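Deposit on a dachshund pup – breeder moved the pickup date twice, normal?

brendach_mom
Quick one, typing on my lunch. Put a deposit down on a mini doxie female in October from a small kennel two states over, Skotach Kennels. Price is 1,490 total, I've paid 60 to hold. Pickup was supposed to be at eight weeks. Then she said nine. Now she's saying ten "because of the coats coming in". What does that even mean. Is that a thing with longhairs? Not trying to start trouble just want to know if I should be worried.

pipers_dad
Ten weeks is fine for a mini. Better than fine. Plenty of toy breeders won't let them go before ten, and some states have a minimum anyway. The coat excuse is weird tho. Did she send anything in writing?

brendach_mom
Text messages only. And a receipt for the deposit, handwritten. No contract.

lowrider_lou
No contract = no dog as far as I'm concerned. Ask for one today. Should say date, price, health guarantee, what happens to the deposit if the pup doesn't pass the vet check. If she gets huffy, walk. 60 bucks is cheap tuition.

pipers_dad
Disagree a bit. Lots of the old hobby breeders do everything on a handshake and turn out wonderful dogs. My Mao came from a lady who wrote the whole deal on the back of a feed receipt. He's 13 lbs of perfect health (ok, 13 lbs is the problem, he's a bit fat)

lowrider_lou
And for every Mao there's somebody in the health section asking how to pay for a back surgery. Get it in writing.

Yutong Long
What parent testing has been done? Thats the question I'd ask before the contract. Longhair minis – PRA eye test on both parents at least. Back x-ray scoring if she does it, a lot of US breeders don't yet. "Vet checked" is not testing. It means a vet looked at the puppy for five minutes.

brendach_mom
She said "parents on site, both healthy". Will ask about the eyes. Thank you, had no idea

dudmont_doxies
Breeder here, smooths mostly, so grain of salt. Real reasons I've held a litter back: one pup under weight, loose stools, second shots not done, or a little boy whose bites were still off and I wanted another week to see. Coats, never. Longhair pups look like smooths with fuzz at ten weeks and nobody sensible is waiting on that. She might be deciding which one to keep for herself. Happens all the time. Nothing shady in it but she should just tell you.

lowrider_lou
^ this. You might not be getting the pup you picked.

brendach_mom
Ugh. I picked her off a video call. Cream dapple with one split ear marking. Already got the house half set up, couch corner, a basket, old shirt of mine for the smell. Took some over the weekend:
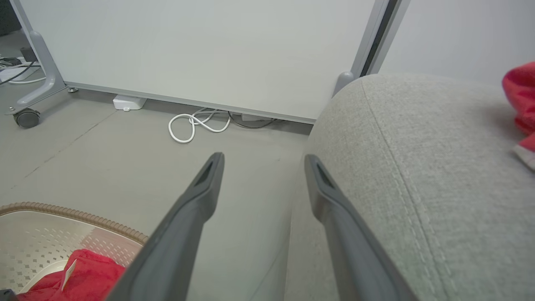
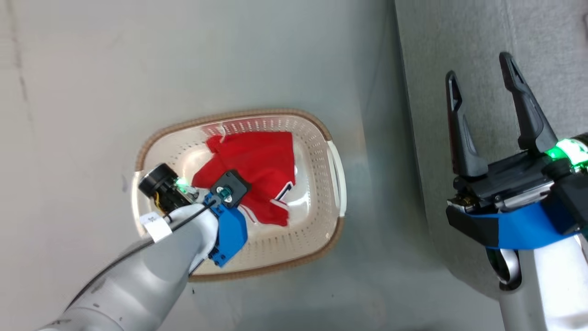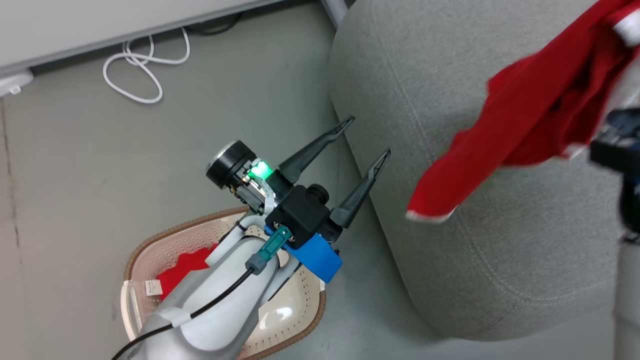 dudmont_doxies
Ask her straight out, are you keeping one back and is it mine. Put it nicely. If she's decent she'll say yes and offer you your money or another pup. Also ask to see the whole litter on video with the dam, same call, no cuts. If there's no mama in the room I'd start wondering.

pipers_dad
Also what is she feeding them, get the brand and buy the same bag for the first 2 weeks. Mao had the runs for days cause I got clever and switched him on day one.

lowrider_lou
And ramp!! Before the dog. Not after. They will jump off a sofa at nine weeks like they have wings and you don't get that back out of a spine.

pipers_dad
Puppies jump. Mine has jumped off everything for six years and he's fine. Ramp yes, panic no.

lowrider_lou
Six years old is exactly the age they blow a disc. Not being mean. Mine went down at five, couldn't feel her back feet, 113 days before she walked to the yard by herself. Get the ramp

pipers_dad
Sorry about your girl. Ok fair. Looking at ramps.

Yutong Long
Low slope and something grippy on it. Treats up, treats down, from the first day. Don't carry her up to show her, they learn to wait for the elevator.

brendach_mom
UPDATE. So I asked. She's keeping a puppy and yes it was between mine and the sister. Decided on the sister this morning so mine is still mine!! Says she was embarassed to tell me. Dam was on the call, whole litter piled on her, all good looking. She's emailing a contract tonight. Dad has the eye test, mom doesn't.

Yutong Long
What is dad's result? If he's clear on the common mutation the pups can carry it but shouldn't be affected by that one. If he's a carrier, mom needs testing before you pay the rest.

brendach_mom
Waiting on the paper. She *thinks* clear.

lowrider_lou
"thinks"

dudmont_doxies
Give her a day to dig it out. And you said dapple – make sure only one parent is dapple. Two dapples together is a hard no, eyes and ears both.

brendach_mom
Dad is the dapple, mom's a plain cream. Saw them both on the call. Will post when I get the certificate, gotta run, lunch was over ten min ago

Contact the moderators | © Brendach Dachshund Board | Back to top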